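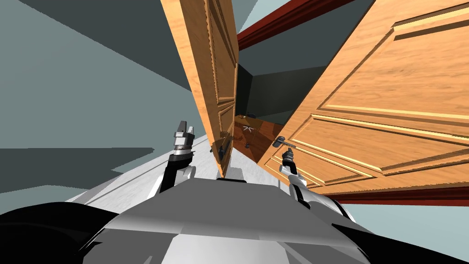
Stellcombe Doorway Faults: Data Card

Stellcombe Doorway Faults is a collection of simulated episodes in which a two-armed robot did not complete a doorway task, or completed it in a way that breached a safety limit. It is maintained by Kinitz and distributed with the Nwachukwu task suite. The current release is version 3, dated June 11, 2024, and replaces the February release, which should no longer be used for evaluation.

Summary of contents

The collection holds 700 episodes. Of these, 300 carry a reviewed fault label and the remainder carry only the label produced by the simulator. Every episode includes the rendered views from the body and both wrists, joint positions, commanded and measured gripper width, and contact events.

All episodes are rendered. No physical robot was operated in their production, and no person appears in them.

Background to the fault

The collection began as an incident record. During acceptance testing of the Gundel controller, the right gripper was repeatedly driven against a lever handle after the latch had already released. The controller had no signal telling it that the door was free, so it continued to press. Logged contact force rose past the permitted limit and the stop condition did not trigger, as the limit had been applied to the wrist joint and omitted for the fingers.

A second fault was found while the first was being reviewed. When the robot stood close to a large plain surface, the wrist view gave the pose estimator very little to work with, and the estimated hand position drifted. In the episodes affected, the open fingers face a flat dark expanse with a paler plane to the right, and the only detailed object in view is a small tap-like fixture low in the corner.
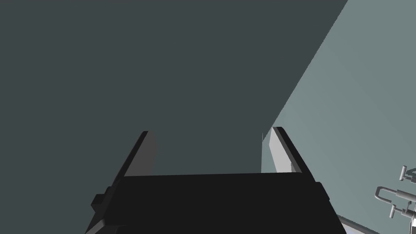

Does pose drift by itself count as a fault in this collection?

Drift is labelled as a fault only when it leads to unplanned contact or to a stop. Episodes in which the estimate recovered are kept with the label "drift, recovered" and are excluded from the failure rate.

Fault labels

handle_overpress: the gripper continues to apply force to a lever after release.
pose_drift: the estimated hand position departs from the simulated one and contact or a stop follows.
false_grasp: the controller reports a grasp when the fingers have not closed on the object.
tilt_reference: the body view is strongly inclined and the controller takes the wrong axis as vertical.
unassigned: reviewers did not agree on a cause.

An episode may carry more than one label. The tilt_reference label often accompanies handle_overpress. With the doorway at a steep diagonal in the body view, a correct downward press on the lever may be planned along the wrong line, and the grippers may stop beside the doors without reaching either handle. Both doors being open is not evidence of success – many episodes start in that state. 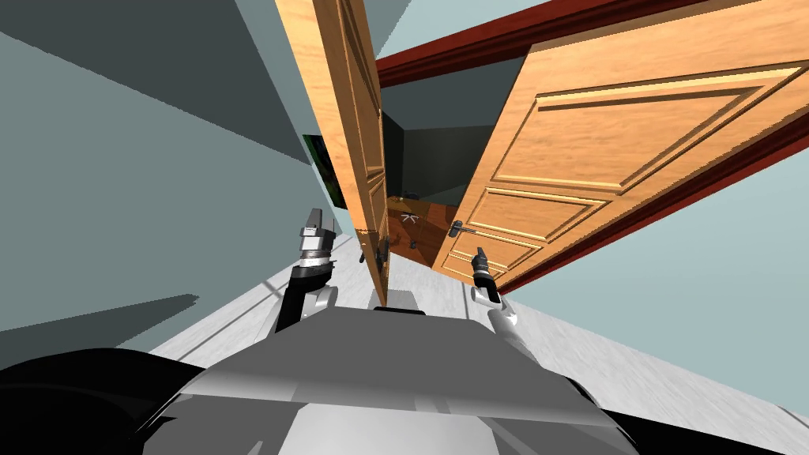
How were the reviewed labels assigned?

Two reviewers at Kinitz labelled each episode separately, using the body view and the contact log. Where they differed, a third reviewer decided, or the episode was marked "unassigned".

Known problems

Shadow edges in some wrist views are strongly serrated. This is a rendering defect and was not corrected, as doing so would have altered the inputs the controller received. It matters most for false_grasp: where a dark column stands between the fingers and a jagged shadow falls on the wood behind it, the boundary of the object is difficult to place.

Contact events are recorded with a delay of roughly 10 milliseconds. Users who align contact with the rendered views should apply the offset given in the release notes.

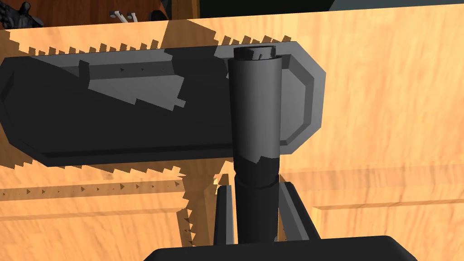

Recommended and excluded uses

The collection is suitable for testing fault detectors, stop conditions and labelling tools. It must not be used as the sole evidence that a controller is safe to operate near people. The force values are simulated and have not been checked against hardware.

Reporting errors

Labelling errors should be reported to the maintainers through the Nwachukwu tracker, with the episode number, the present label and the proposed label. Corrections are published with the next release – earlier releases are not amended.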